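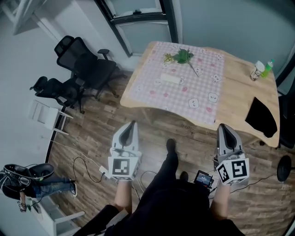
4.1 Fitting and caring for the table cover

The Flallow table cover is a loose-laid cloth for indoor dining and work tables. It may cover the full top or one end only. Partial covering suits a table that is used for eating at one end and for other tasks at the other, and it is the arrangement assumed in this section. The pink-and-white gingham with the animal faces goes over the left portion of the light wood top, and the bottles and containers stay at the far right end, on bare timber. Items that are in use on the cloth, such as a sprig of artificial greenery, should be light enough to lift with one hand when the cloth is straightened.

Read section 3 (Unpacking and first wash) before starting. The cover must be washed once before it is laid on an unsealed or oiled surface.

4.2 Preparing the table top

1. Clear the table completely. Place bottles upright on the floor or on a bench.
2. Wipe the top with a damp cloth, following the grain.
3. Dry with a second cloth. Leave the top uncovered for 16 minutes.
4. Run a hand along the near edge and check for splinters, dried glue or raised grain. On a table with a curved edge, check the full length of the curve.
5. Remove any cloth or garment hanging over the edge that will be covered. Cloths hung over the uncovered end may stay where they are.

Note: Oiled tops must cure for at least 72 hours before covering. Waxed tops should be buffed until no residue comes off on a white rag.

CAUTION: Do not lay the cover on a damp surface. Moisture held under the fabric can leave a pale mark in the finish.

4.3 Laying the cover

1. Unfold the cover with the printed side up.
2. Align one row of checks with a straight edge of the table. If the near edge is curved, align to the far edge instead.
3. Smooth from the middle outward with flat hands. Do not pull at the corners.
4. Check the overhang. It should clear the seat of any chair pushed in beneath it.
5. If the cover shifts in use, fit the Kobori grip strips (sold separately, part 926) to the underside. Press each strip for ten seconds.

Note: Grip strips are not suitable for shellac or for any finish less than a month old.

WARNING: Keep the overhang away from office chair bases and castors. A cloth caught under a moving chair can pull objects off the table. Where small children use the room, fold the overhang under and leave no loose edge.

4.4 Placing objects on the cover

Light decorations may be placed directly on the fabric. Artificial stems with wire cores should be set down flat, with the cut end turned away from the seating side. Check the cut end for exposed wire and cap it if needed.

Sponges and cleaning bars must be dry before they are put down. Use a saucer if there is any doubt.

Dyed paper, fresh petals and damp leaves can stain the pale checks. Place a sheet of clear film beneath them.

Cleaning liquids, oils and sauces belong on the uncovered end. Close the cap, wipe the base and stand each container well in from the edge.

CAUTION: The cover is not heat resistant. Use a trivet under all hot dishes and switch off irons before setting them down anywhere on the table.

4.5 Daily care

1. Lift off all objects.
2. Fold the cover inward from both ends so that crumbs collect in the middle.
3. Carry it outside and shake it out.
4. Treat fresh spots with cold water and a little mild soap. Blot, do not rub. The printed faces fade faster than the woven colour if scrubbed.
5. Relay the cover as described in 4.3.

Machine wash at 30 degrees with similar colours, spin no faster than 800 rpm, and line dry in shade. Iron on the reverse side at a low setting. Do not bleach.

4.6 Storage

Roll the cover around a cardboard tube with the print facing out. Folding is acceptable for short periods, but creases may remain after more than 16 weeks. Remove grip strips before rolling. Keep the cover in the Remum cotton sleeve supplied, away from heaters and direct sun.

For replacement sleeves and strips, see section 7.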